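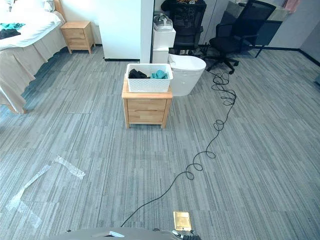
3.2 Room Setup and Care of the Hands

The robot works in one furnished room at the Pickering site. The furniture includes a bed, two-drawer wooden nightstands, a desk and office chairs, and the clothing tasks use a white woven plastic basket placed on a nightstand (Figure 1). Furniture positions are set by the operator before a session and are not restored to the millimeter. We allow the nightstand to shift by up to 2 cm between sessions, and the policy is expected to absorb that. Cables on the floor are a separate matter. The operator walks the route of the base before each run and moves any cable that crosses it.

Both hands are the standard Trakeck model that ships with the Juditora base. Each hand has its own small wrist camera, and the forearm and palm are protected by a black cover that moves with the joints. The cover keeps lint out of the drive but needs regular attention. If it rides down over the root of a finger, the finger closes late and the Grotness logger records a current rise that looks much like a grasp. Early in the study we mistook several of these events for successful pickups and had to relabel the runs by hand.

Upkeep follows a fixed order. With the arm powered but holding still, the operator first looks at the live wrist view and checks that the finger joints are clear of the cover. The operator then opens and closes the hand at low speed, watching each fingertip pad. Pads are wiped with a lint-free cloth and replaced when the surface has gone smooth. Last comes the thumb, which is checked at its open section for threads and dust. Loose fibers are taken out with plastic tweezers. Metal tools are not used on the thumb while the arm is powered.
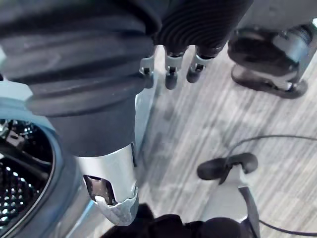
Figure 2. Wrist camera view of the hand. The finger joints hang below the ribbed cover, and the opening in the silver segment faces the camera.

We do the full check after every 1000 hand closures or at the start of a session, whichever comes first. In the first version of the procedure the limit was set by powered time, at 82 hours. This turned out to be a poor measure. A day of driving and camera calibration puts almost no load on the fingers, while a morning of clothing work can fill the thumb with fiber. The logger already stored the closure count, so the change needed no new hardware.

Cover position is judged from the wrist camera alone. An outside view was tried in November and dropped, as the palm side is hard to see unless the arm is raised, and raising the arm pulls the cover back into place and hides the fault. The check is therefore made with the hand pointing down, in the pose used for reaching. Folds in the cover are acceptable as long as the fingers can move through their full range. A fold that touches a finger bracket during closing is pushed back by hand with the motors off, and the closing test is repeated.

After any work on the thumb, the arm is moved to a clear spot over the floor and the empty hand is run through the slow closing test at 70 percent of the normal force limit. The camera mount is then checked for play. If the mount has been touched, the camera is recalibrated before the hand goes near the furniture.

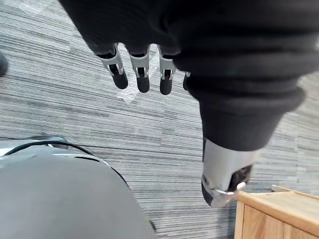
Gudrun Boström disagreed with the reduced force limit when she read a draft of this section. In her view a rubbing cover shows up more clearly at full force, and a test at the lower limit "passes hands that will stick an hour later." We have kept the lower limit for the first closing after thumb work and added a second closing at full force. Runs collected before this change are marked in the data and are left out of the grasp timing results in Section 4.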